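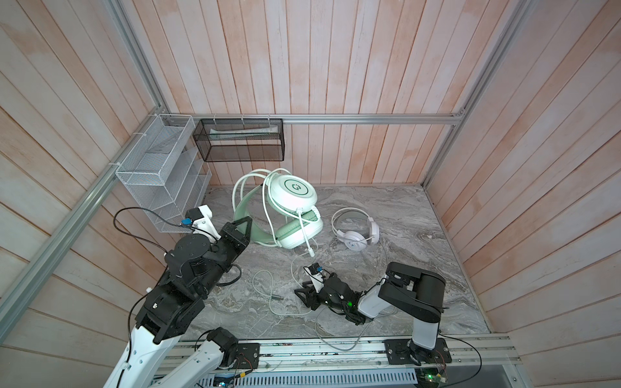 Wall panelling

Wall panelling (also wainscot when it covers only the lower part) is a covering of boards or framed panels fixed over the inside face of a wall. Mostly timber. Used for warmth, for looks, to hide bad plaster, or all of it at once. Known across most of northern Europe from the Middle Ages on and still sold in quantity.

Name

"Wainscot" first meant a grade of oak, later the work made from it. "Boarding", "matchboard" and "cladding" all overlap with panelling in everyday speech. Cladding usually means the outside of a building, though sellers mix the two freely. In the Tarkulum valley the word is simply "lining".

Early forms

Plain boards set upright, edges overlapped or grooved together. Draughty stone rooms were the reason for most of it. Frame-and-panel work came later -- a thin panel held loose in a grooved frame, so the wood can swell and shrink with the seasons without splitting. Carving followed, linenfold being the best known pattern. Softwood took over from oak in cheaper houses and was nearly always painted.

Vertical boarding

Upright boards make a low room look taller and shed dust better than horizontal ones. Usual method is tongue and groove over battens running across the wall. Boards should stand in the room for a few days before fixing. Nails go through the tongue at an angle, so the next board covers the head. Beaded edges hide small gaps, square edges dont.

Widths vary. Old work at Cinden is seldom two boards alike; modern packs tend to be all one size, which shows. 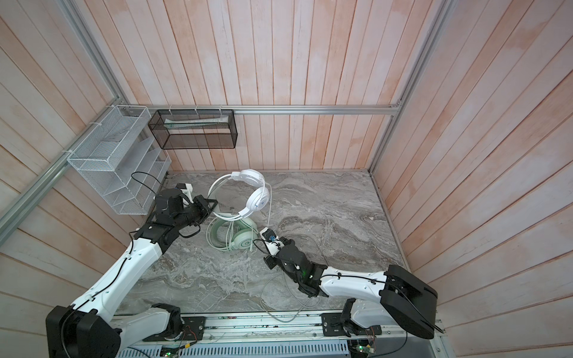

Pale whitewashed vertical planks, with a wire-mesh organiser on the left wall.

Finishes

Limewash is the oldest of the cheap finishes. Thinned white paint wiped back off the grain gives a similar effect and is what most people now mean by whitewash. A warm colour underneath will come through as pink or peach. Wax darkens with age, varnish yellows. Oil paint lasts longest on the lower part of a wall where chairs and boots catch it.

Stripping old paint is a risk, as early coats may contain lead. Test first.

The Cinden reading room

Often cited locally. The room has 39 panels in its lower tier, pine, painted green and then brown and then green again. Taken down after a roof leak, numbered on the back in chalk, and put up again in the wrong order along the north side. Left that way. The joinery works of Heydari supplied eight replacement panels in a slightly different moulding, and the 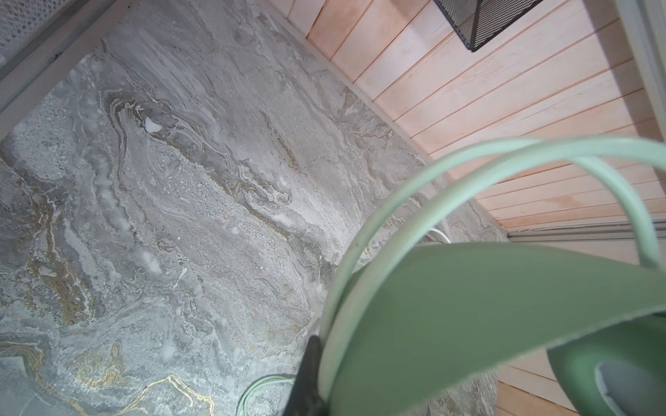
join can be found with a fingertip just left of the door. The accounts give 807 feet of new beading for the whole job, incluing waste. A later proposal to fit printed board from Fomeo over the top was dropped.

Modern materials

Fibreboard with a routed groove is the common substitute. Cheap, flat, stable, poor near water. Printed sheets copy wood grain, and the repeat in the pattern is easy to spot on a long wall. Veneered panels sit between the two in price. Solid timber still preferred where the wall will be repainted often.

Damp and decay

Boards trap still air, and still air behind a cold outside wall means condensation. Gaps top and bottom help. Signs of trouble: a musty smell, skirting that gives under the thumb, paint lifting along the lowest edge.
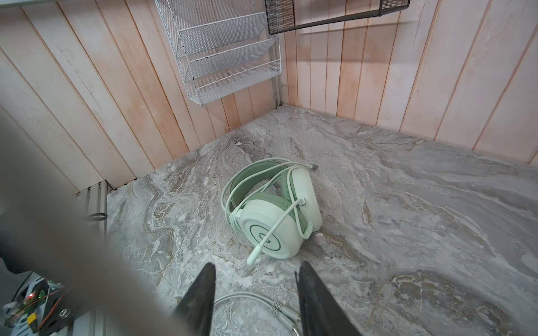
Can panelling be fixed straight on to a damp wall?
It should wait until the source of the damp has been found and the wall has dried out. Covering it sooner hides the problem and rots the battens.

Care

Dry cloth, now and then a barely wet one. Gaps opening in winter are normal and mostly close by summer, so filling them in January is wasted effort.

See also: Battens, Beading, Linenfold, Skirting board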